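Olstead Games Afternoon: tables, boards and pieces

Home-made games from the back room in Olstead

The games afternoon has been running in the back room at Olstead since last September. Most of what gets played is made by the people who come. The notes were put together by Henrik Kuhlmann and Senad Halilović. Anyone who wants the rules for a game can ask either of them for a copy.

The room

The room is 5 metres wide and a good deal longer than that, with windows down one side. The tables are pushed apart so that people can walk round them. We open at two and start packing up at half past four. Tea is in the kitchen across the corridor, and cups stay off the playing tables.

Boards or no boards

Several of the games have no board at all. Joscha Steinbach started this after his folding board for Silla split along the hinge for the second time. He marked the playing area straight on to the table and carried on. It worked well enough that the board was never mended. Marking out takes a few minutes, and the lines come up cleanly at the end if they are pulled slowly and kept low to the surface.

Silla is the game we get asked about most. Each player has one cube and there is one square, called the yard. You push your cube from the open table towards the yard, one push per turn, and you may not lift it. A cube that is fully inside scores two. A cube that is sitting on the border scores one. If you knock the other player's cube out of the yard you lose your next turn. A full game is played to 38 points, though the short version to ten is better for a first try.

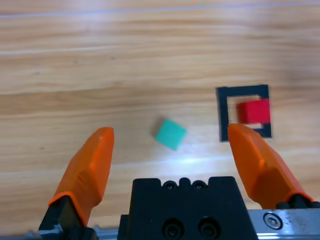
Teal out in the open, red in the square and over the right-hand border.

Border positions cause most of the arguments. The rule we use is that a cube touching the line counts as on the line, however little of it is over. Benedikt Kramer would like a cube to count as inside if more than half of it is, and he has written this up as a variant. Both versions are in the rule sheet. Agree which one you are using before the first push.

Cubes

The cubes are kept in a tin on the shelf by the door. At the last sort there were 62, in mixed colours and not all the same size. Any two will do for Silla as long as they are easy to tell apart. Please put them back in the tin and not in the box with the dice.

Scores

Kenta Kobori keeps the score book. The running total for all Silla games played in the room stood at 1,356 points when he closed the first volume. The second volume is on the same shelf as the tin, with a pencil tied to it. Write the winner's name first.

Visiting Gernport

The Gernport group play a similar game with a round yard and three cubes each. We went over in the spring and lost most of our matches, partly through forgetting that they allow a cube to be turned on the spot before it is pushed. They are coming to us next, and we will play one round under each set of rules.

Rule sheets are in the blue folder by the kettle.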